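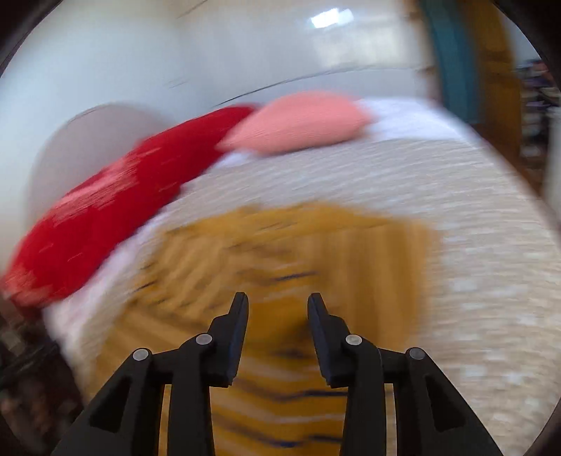
Bedding on the bed.

Kuson Washable Blanket, Queen

By Precious Kekana
Updated September
1,574 shares | 70 comments

The Kuson is a midweight woven cotton blanket made by Flonbridge for year-round use. It comes in twin, queen and king. This page covers the queen, but the fabric, hem and care instructions are the same for all three.

The yarn is 100 percent cotton with no synthetic blend. The weave is a loose basket pattern that lets air through, so the blanket works alone in summer and under a comforter in winter. It is heavier than a bed sheet and lighter than most fleece throws. If you sleep cold, plan on a second layer from late fall on.

Size and fit

The queen fits a standard queen mattress with enough overhang to tuck in at the foot. On a mattress with a thick pillow top, the sides will hang shorter. Customers with a deep mattress usually order the king and fold the extra under at the foot.

Cotton shrinks the first time it is washed. The blanket is cut large to allow for this, and it will look oversized when you take it out of the bag. Wash it once before you decide whether it fits. Return rules for washed blankets are listed under Returns.

Hem and stitching

All four sides have a double-folded hem, sewn with two rows of thread. Earlier versions had a satin edge on the top side only. That edge wore out before the rest of the blanket did, and it was dropped when production moved to the Gauthier mill. Replacement satin binding is no longer stocked.

The care tag is sewn into one bottom corner. Keep the tag toward your feet and the same end will always be at the top.

Washing

Machine wash cold or warm on a gentle cycle. Use a regular detergent and skip the fabric softener, which leaves a coating on the cotton and makes it less absorbent. Tumble dry low and take the blanket out while it is slightly damp. Spread it over a rail or a made bed to finish.

Expect lint in the first few loads. Wash it separately from dark clothes and clean the dryer filter after each cycle. Do not bleach or dry clean.

A queen will fit most full-size home washers. In a compact washer it may not rinse well, and a laundromat machine is the better choice.

Snags

A loose weave can catch on rings, zippers and pet claws. Do not cut a pulled loop. Work it back through to the underside with a blunt needle or a crochet hook, then stretch the area gently by hand in both directions.

Returns

Unwashed blankets can be returned for a full refund. Washed blankets can be exchanged for another size once, provided there are no stains or pulls. Shipping on the exchange is paid by the buyer. Orders for hotels and rental properties are handled by Mpho Ngubane on the trade desk, and the minimum trade order is 5 blankets.

In the bag

One queen blanket, one cotton storage bag with a drawstring, and one care card. Sheets, pillowcases and comforter are sold separately.

Related items

Kuson Washable Blanket, Twin
Kuson Washable Blanket, King
Gauthier Flat Sheet, Queen
Joltstead Under-Bed Storage Box
Flonbridge Mattress Pad, Deep Pocket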